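3.2 Clearing the round table

I'll admit the table was my favourite part of the Kiria study, and I've probably spent more time thinking about it than is healthy. We'd picked a plain round one in white (the Jusiscombe flat came with a square one, which went straight into the hall), and I wanted to know how people treat soft things compared with everything else that ends up on a tabletop. Cloths, mostly. A cloth is a funny sort of object to tidy, as it has no proper shape until somebody folds it.

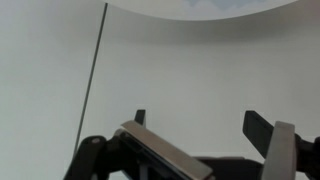 Going back through the 714 diary entries, I kept finding the same habit. People put a cloth down "for a second" and then it became part of the table! In 39 entries the writer grumbled about a cloth lying over something they were looking for, and flowers came up more than I'd have guessed. One person in the Messina group wrote that she lost a whole bunch under a tea towel until Wednesday. So we made fabric and flowers a pairing of their own in the coding sheet, and I'm glad we did.

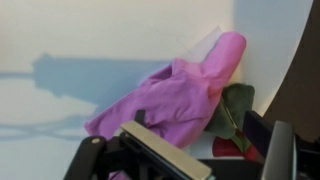

Figure 4. Pink cloth and red rose close together, with a clear plastic sheet behind the cloth.

The coding itself was pretty simple. If a cloth was folded or rolled on purpose we called it "put away", and if it was just bunched up we called it "parked". Plenty of cases sat in between (a cloth can be rolled at one end and hanging loose at the other), and for those I went with whichever word the diary writer had used. Not very scientific, maybe, but it kept us out of arguments, and Flindico's earlier household survey did much the same with laundry.

Colour mattered too, in a small way. Bright cloths on a pale table got mentioned far more often than white ones, and my guess is they simply bug people more.

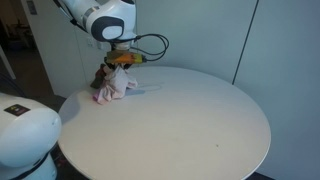
Figure 5. Crumpled cloth at the rim of the round white table, its lower part draped on the top.

Heaps near the rim were a category I added late, after a second read of the Jusiscombe diaries. Writers there talked about pushing things "out to the side" and calling the table clear, even with the heap still on it. I've counted those as parked, and Section 4 compares them with the folded ones.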